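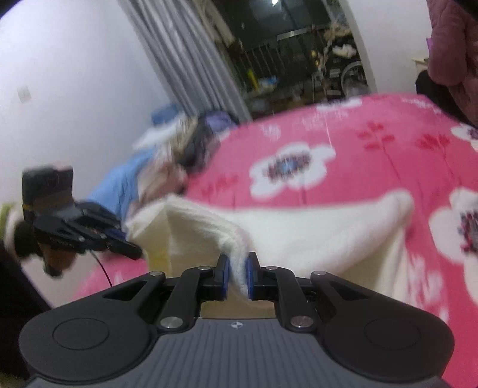
Pre-session checklist, two-hand cloth tasks, Wekdale capture software
Filled in by me (Lizeth), second pass by Josefina Acuña. March build.

1. Both grippers show up in the recorder. OK
Left and right came up in the right order for once! I still squeeze each one and watch the width readout before I trust the labels.

2. Clocks in sync. OK, see comment
Offset between the two streams has to stay under 10 ms. It passed, but only after I restarted the sync service (the first try just hung there with no error, so I've opened a ticket).

3. Finger width calibration. OK
Full open, full close, three times each. Please do it with nothing between the pads. I once did it with a sock in there and the zero was off for a whole batch.

4. Tracking holds on this background. OK, with a note
Floral bedding is great for the position tracker, there's plenty for it to grab onto. A plain white wall is the opposite, so when you swing up and away, go easy. I set the lost-track warning to 300 ms and it's loud enough now.

5. Cloth segmentation. NEEDS WORK
Cream cloth on pink is fine. Where it gets silly is big white flowers next to a pale cloth: the mask from the Fumotico model leaks onto the petals. Josefina wants to raise the edge threshold, I'd sooner retrain with more patterned sheets. Leave this one open, please.

6. Grasp label fires on a pinched fold. OK
Thin fabric barely changes the finger width, so the old rule missed it all the time. The new one also looks at whether the cloth moves with the fingers. Much happier with this!

7. Cable clear of both hands. OK
Check it with your arms crossed too, because the planner replays crossed-arm moves and we do want those in the set.

8. Disk space. OK
600 GB free. Stop and offload at 70.

9. Replay check in Arango. FAIL, then OK
The first replay put the left gripper upside down. Wrong config file (mine, sorry). Loaded the right one, ran it again, paths looked sane and there were no jumps.

10. Stop key tested. OK
Ends both streams and closes the files. Test it every time, even if you tested it an hour ago.

Josefina's comments: fine to record with item 5 open as long as the masks are marked as draft. Add the sync restart to the startup script before the Neltham build goes out.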